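4.2 Sorting trials with two arms

The sorting trials test whether the policy picks the correct arm when objects of similar shape are spread across a shared table. Each trial begins with both arms raised. The operator enters a short instruction, such as "put the blue plate on the box," and the policy chooses an arm, moves it to the object, and closes the gripper. The other arm is expected to stay still unless the instruction needs both.

We collected 30 demonstrations per instruction by teleoperation. Eduard Kopecký and Liliana Marino recorded all of them, and neither took part in scoring. Object positions were redrawn before every demonstration from a list made in advance, with one rule: no two objects could be closer than the width of an open gripper. The Stotivden baseline was trained on the same data with the same image size and the same number of updates.

Figure 3 shows the layout used for the plate instructions. The two plates differ mainly in color, and the storage box between them works both as a target and as an obstacle for low approaches.
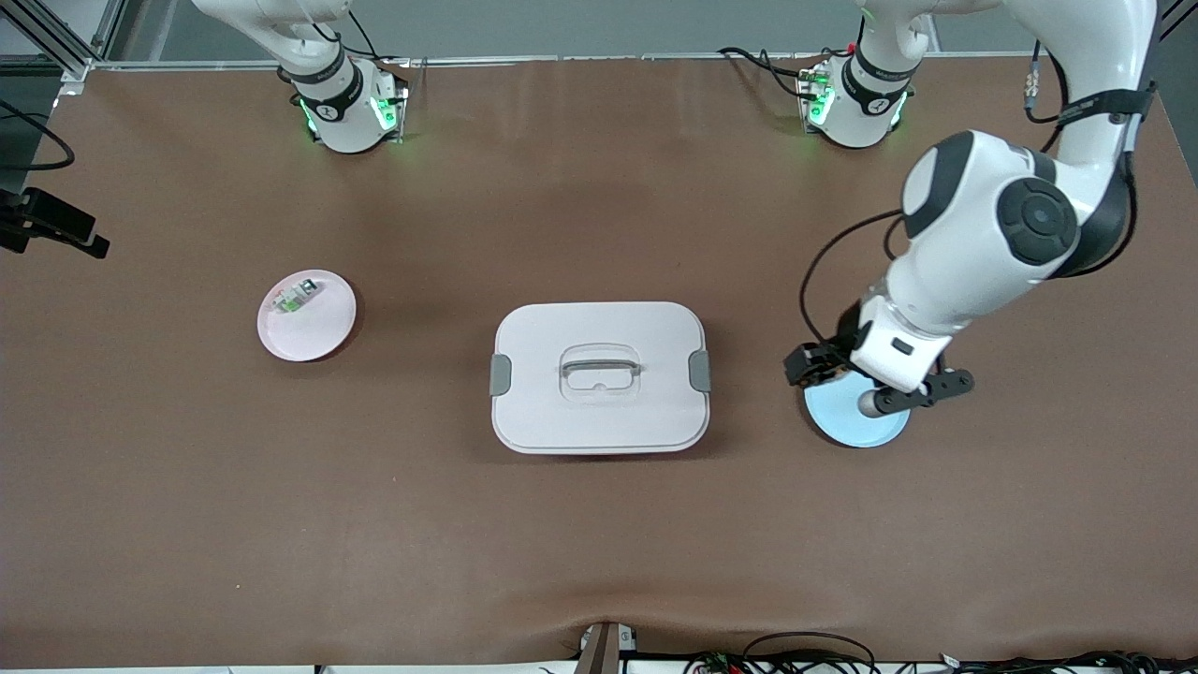 Figure 3. Fixed-camera view of the workspace during a plate instruction. The gripper of the left arm is over the light blue plate; the right arm is raised.

Arm names follow the robot's own left and right, so the left arm appears on the right side of the fixed view. We kept this convention in the instructions as well. In early tests the baseline often mixed up the two – it moved the correct distance but with the wrong arm – and we count these cases as selection errors even when the object was later picked up.

Plates were harder than boxes for both methods. A flat rim leaves little room for the lower finger, and the gripper and wrist hide much of the plate from the fixed camera during the last part of the approach. To deal with this, the policy keeps the last 6 fixed-camera views as input and predicts the rim height before it commits to a grasp. Removing this prediction had little effect on arm selection but led to more grasps that closed above the rim.

A trial was scored as a success if the object was lifted clear of the table and held for three seconds. Each trial allowed two attempts. Scores were assigned from video by Štěpánka Hrnčiar, who was not told which method was running.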